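Ticket: Saengthong table 5, episodes dropped at upload
Status: Closed
Opened by: Anong Saithong
Assigned to: Eirlys Morgan
Project: Greveck sorting set

Anong Saithong
Opened 27 September 2018
The upload page is rejecting episodes from table 5. The message is "stream length mismatch, right hand" and the episode goes to the held folder. It started after the lunch break. The other tables upload fine. I restarted the recording program twice and the machine once. No change. The operator is Lamduan and she says the grippers feel normal in the hand. Task is the compartment tray, small parts, two hands.

Eirlys Morgan
Please send me one held episode and the recorder log for the same time. Leave the held folder alone for now. Don't press Retry All, it writes over the original timestamps and then I can't compare them.

Anong Saithong
Sent both. I did press Retry on one episode before I read this. Only one.

Eirlys Morgan
That's fine, the one you sent is clean. The left hand has the full count of readings and so does the head camera. The right hand stops sending for a moment and then starts again. In the episode I have, it happens 8 times, and every gap comes when the hand is out over the tray. While the hand is close to the body there are no gaps at all. That makes me think of the cable or the plug before the software. Can someone check how the right cable is running while Lamduan works?

Lamduan Kaewmanee
I did some slow ones with Anong watching. When I reach for the far compartments the cable goes tight against the edge of the table. For the near ones it hangs free. The left one I mostly keep near the front of the table, so it doesn't pull.

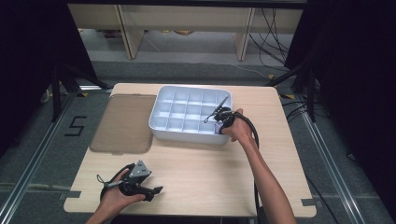 I also tried the near compartments only, for a full episode, and that one uploaded without any message. Then I did the far row only and it was held. I repeated both and got the same result.

Eirlys Morgan
Good test, thank you. Next step is to swap the left and right cables at the hub end. If the error moves to the left hand it's the hub port or the settings. If it stays on the right it's the cable or the gripper. Label them before you unplug anything.

Anong Saithong
Swapped. Error still says right hand, far row only. Swapped back.
Then put the spare cable from the Jarel box on the right gripper. Ran the far row again. Uploaded, no message. Old cable back on, held again. So it's the cable. If I bend it close to the gripper plug with my fingers the reading on the screen freezes.

Eirlys Morgan
Agreed. Keep the spare on, tag the old one as faulty and put it in the repair bin. Give the new one more slack than the last one had, and tie it down once at the stand so the pull doesn't land on the plug.

What is in the held folder now?

Anong Saithong
656 episodes. Some of those are from before today, from the login problem last month, so not all of them are this.

Rattana Inthanon
I'm the one who needs these for training, so a question. Can the short gaps be filled in? The set had 1,305 accepted episodes this morning and the tray task is the thin part of it.

Eirlys Morgan
I'd rather not fill them. The gaps come right where the jaws are closing or opening over a compartment, and a filled-in value there would teach the model a smooth close that the operator didn't make. Camera and left hand are good, so I'll keep the files and mark them as no right hand. You can use them for the vision part if you want. Please record the far row again with the new cable.

Rattana Inthanon
OK. For the repeats, please mix the order of the compartments. The earlier ones nearly all go left to right.

Anong Saithong
Will do. Lamduan has the order sheet.

Anong Saithong
Far row repeats are done. All uploaded, none held. The order was mixed as Rattana asked. Cable is tied at the stand and doesn't touch the table edge anymore.

Eirlys Morgan
Checked a handful, stream lengths match on both hands. I've added a cable check to the start-of-shift page: reach to the far row with each gripper and watch the reading for about 8 seconds. Ordering two more spares from Loltska, they should last us to December. Closing.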